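Borska Zip-Top Storage Bags, Large: A Lot of Claims for a Plastic Bag

Reviewed by Judite Correia
19 May 2020

I did not expect to have opinions about zip-top bags. Then the box arrived with a paragraph on the back promising an end to tangled cords, stuffy linen closets and "seal anxiety," and I started having them.

Borska sells these in a box of 100, which is far too many unless you run a school or a repair shop. There's no smaller pack. If you only want to sort out one junk drawer you'll be passing bags to your neighbors until June of next year.

The film first. It's thin and very clear, and it creases as soon as you handle it. Press it flat and it stays wrinkled. For finding things that's fine on a dull day, but under a bright ceiling light the wrinkles turn into glare and you end up tilting the bag to see what you put in it. The cheaper Lobo bags are cloudier and I find them easier to read, which I realize sounds backward. Borska's answer is that you should write on the bag, but there's no white label panel to write on, and marker on bare film rubs off with a thumb.

The green strip is the part they want you to pay for. It does help you find the opening, I'll give them that. On a shelf full of bags the color saves a bit of fumbling. The box says the closure is good for 2000 openings. I have no plans to check. What I can say is that closing it in the air is a nuisance, as the film is floppy and the two sides wander apart. Lay it on a table, hold both ends of the strip and press along it, and it goes much better. 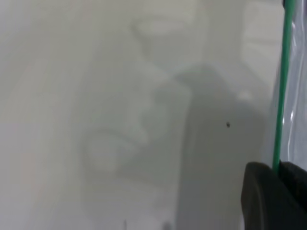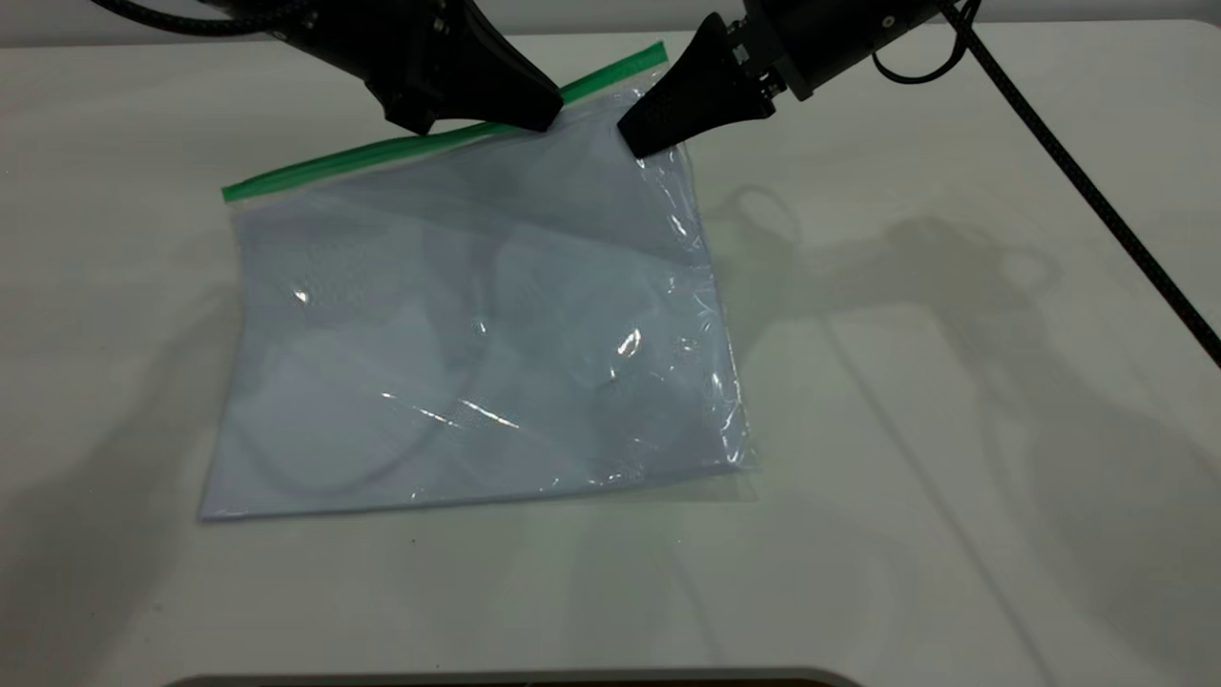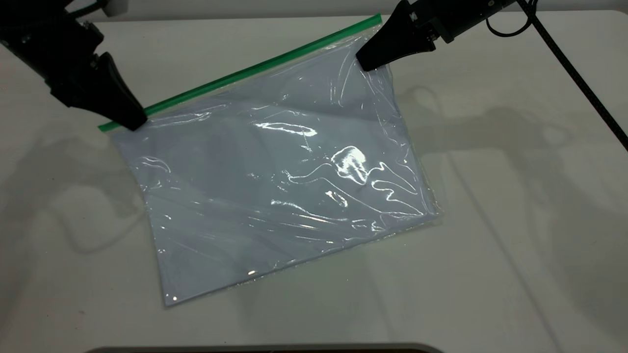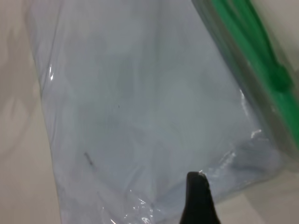 The large zip-top bag and its green zipper strip; a coiled cable is inside in the second photo.

Cables are what I'd use these for. A light gray cord in one loose loop sits in there with plenty of room, so you aren't forced to fold it into a knot. I'd stop at one per bag. Put in two and they find each other, same as in a drawer, and then you have a tangle with a seal on it.

For clothes or bedding I wouldn't bother. Arnaldo Louro, who edits these pages, swears by them for travel and packs his shirts that way. Mine came out with every crease I put in plus a few new ones. The bags have no valve either, so you're squeezing the air out by hand and losing some of the benefit each time you reopen the strip.

The seams at the sides and bottom have held so far. I had one bag where the strip wouldn't catch in the corner, and I ran my nail along it several times before I gave up and used it for clothespins. One bad one in a box this size isn't a scandal, though at this price I'd like none.

Would I buy them again? The bags, maybe, if they came in a smaller box. The promises on the back can stay in the store. If you already own a roll of ordinary zip-tops, use those up first.

Good: easy-to-spot opening, roomy, clear film
Less good: glare, nowhere to write, oversized box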